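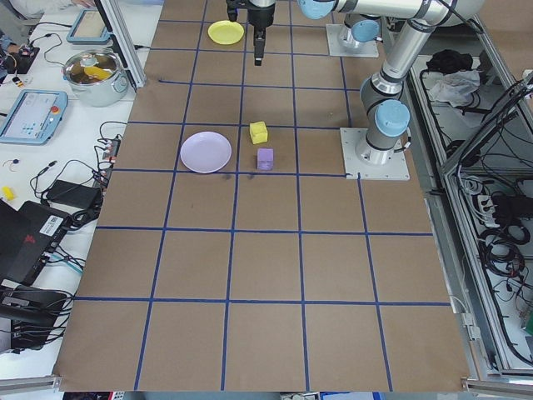 15 February 2020
Inese Lapiņa

Hi all,

> Has anyone had luck getting sourdough going in a cold kitchen? Mine
> just sits there sulking. I've fed it for 7 days and all I've got is
> a grey puddle on top and a smell like nail polish.

Don't chuck it! The grey stuff is only hooch and you can stir it back in (or pour it off, I do if it's really whiffy). Sounds hungry to me. When we first moved to Kerville the kitchen was freezing and mine did the same, so I started keeping the jar in the oven with just the light on – bubbles in two days. Do put a note on the oven door though, I preheated it to 200 once with the jar still inside and the neighbours got to hear my favourite swear words.

I'd also swap half the white flour for rye. The Taltetti one is lovely if your grocer has it, bit dear but you only need a spoonful at a time.

If it's still flat by March I'm happy to dry some of mine and post it to you, just send me your address off list. It's a greedy thing and I've always got extra.

Cheers,
Inese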